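Durkholm sets April start for single-use cup deposit

February 24, 2021

Durkholm will apply a deposit to single-use drink cups sold at its municipal sites from April, the city's waste office said. The rule covers 42 outlets, including sports halls, ferry kiosks and two office canteens.

Under the terms, the outlet adds the deposit at the register and refunds it when the cup is handed back at any listed site. Lids and sleeves are excluded. Returned cups will be stacked, bagged and weighed before transfer to the Drondarico sorting plant, operated under contract by Fasimex.

A trial at 3 outlets last fall issued 2,809 cups and took back 2,351. Saeed Hosseinzadeh, who managed the trial, said most losses occurred at outdoor events, where buyers left through gates with no return point.

Farzad Salehi of Fasimex said plastic and coated paper cups would be baled separately. Outlets must report monthly totals for both types. The deposit amount will be published with the final schedule. 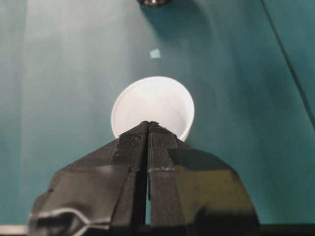 Reading time: 1 min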